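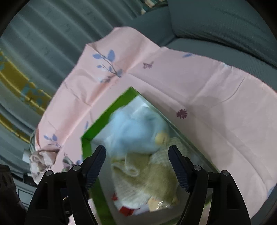

Dastau three-seater sofa: five months in

We bought the Dastau in October, after the old sofa finally let go of its springs. It cost £754, plus 28 for delivery to the room of our choice, the room of our choice being the hall, as far as the driver was concerned.

Assembly is four legs and a bag of bolts. The leaflet says 50 minutes. I took an evening, having put the back legs on the front, where they fit perfectly and make everyone sit like a dental patient.

Comfort is good, if you like firm. The seat is deep enough that my mother-in-law has to choose between leaning back and touching the floor. The arms are the right height for a mug and far too narrow for one. The cushion covers unzip and claim to be washable, and I can report that they come off in a minute and go back on in a weekend.

The fabric has held up better than I have. No bobbling so far, though it collects fluff with real dedication, and the middle seat has begun to sag slightly towards the telly. I wrote to the shop about this and had a courteous reply from one Kvido Kubíček, who explained that the cushion was "settling". So am I, Mr Kubíček.

We also tried the Irnen, which was softer and squeaked, and the Nemevau, which wouldn't have gone up our stairs.

Four stars. I'd buy it again, but I'd measure the mugs first.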